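How to tell whether your pick-and-place plan is any good before you blame the policy

Most fetch demos for humanoids get debugged backwards. The arm misses, somebody retrains, the arm misses in a different way, and a week is gone. I have sat through enough of these to be suspicious of any fix that starts with more data. What follows is the routine I use on fridge-and-table tasks. It assumes you can already command both arms and read your joint states without drama.

Step 1. Write the task as states

Before you open the planner, write down what must be true when each stage ends. For a bottle and a fridge my list goes: object located, hand at pre-grasp, grasp closed, object clear of the support, arm tucked for walking or turning, release. If you can't say how the software would check a line, that line is a wish. "Grasp succeeded" is the usual offender. Gripper current alone will tell you the fingers hit something. It won't tell you what.

Step 2. Log the head view and the room view on one clock

Put a fixed camera beside the workspace and record it with the head camera. Sync to the same clock and check it with a clap or a light. Our first logs in the Zakum project were 138 ms apart and we spent a Thursday chasing a "late grasp" that was a late timestamp.

I don't trust the head view alone, whatever the vendor slides say. It has a nice close look at the hand and very little idea where the elbow is. The room view has the opposite problem. 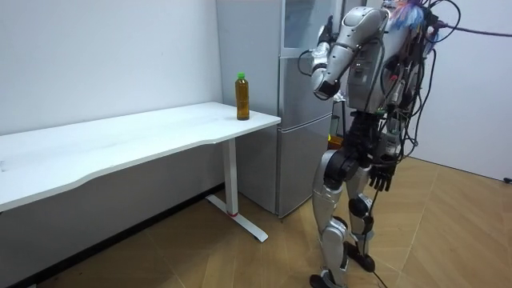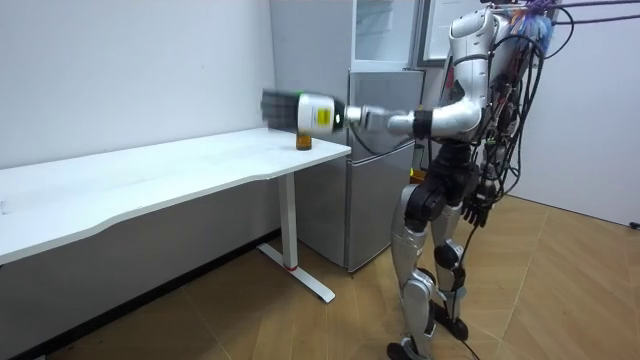
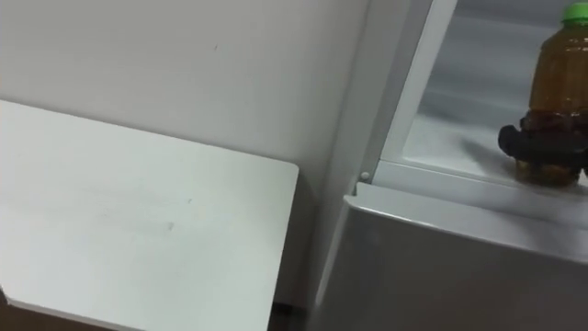 The first two are from the room camera, the last from head height with the fridge compartment open.

Step 3. Replay perception with the robot switched off

Run your detector over the saved frames and look at the raw output, unsmoothed. Clear plastic and tinted liquid are where I would look first. Depth sensors often read straight through the stuff, and then the tracker quietly fills in a position that looks believable. Turn the filter off. If the pose jumps between frames, no amount of planner tuning is going to save you.

Set a limit and make the stack refuse to act past it. We use 11 mm of spread over the last second. Pick your own number, but pick one, and log every refusal.

Step 4. Test the plan without the object

Send the arm through the whole path with nothing to grab, at low speed, with a hand on the stop. Watch the elbow and the cables. The collision model almost never includes the cable bundle, and a planner will happily hand you a path that is fine for a robot with no wires. Add a fat cylinder behind the shoulders if you have nothing better. It's ugly and it works well enough.

Then do the same with the fridge door modeled at three or four opening angles. If the plan only solves at one of them, you have a door problem, and you should fix that first.

Step 5. Only now, run it for real

Do 17 runs without touching a parameter. Steinar Stougaard, who wrote most of our Masanja replay tool, wanted to stop at five because they looked good. Run six was a knocked-over bottle. Keep the failures and tag each one with the state from Step 1 where it broke. If they pile up at pre-grasp, go back to Step 3. If they pile up at the tuck, go back to Step 4. If they are spread evenly, be wary, as your state checks are probably too loose.

What about retraining?

Maybe. If perception holds still, the path is clean and the grasp still slips, then yes, look at the policy. In May we finally did, and the gain was real but smaller than what we got from fixing the clock.

Replay settings and the tagging sheet are in the Masanja folder. Delete the old Atalen presets before you load them or the frame names will clash.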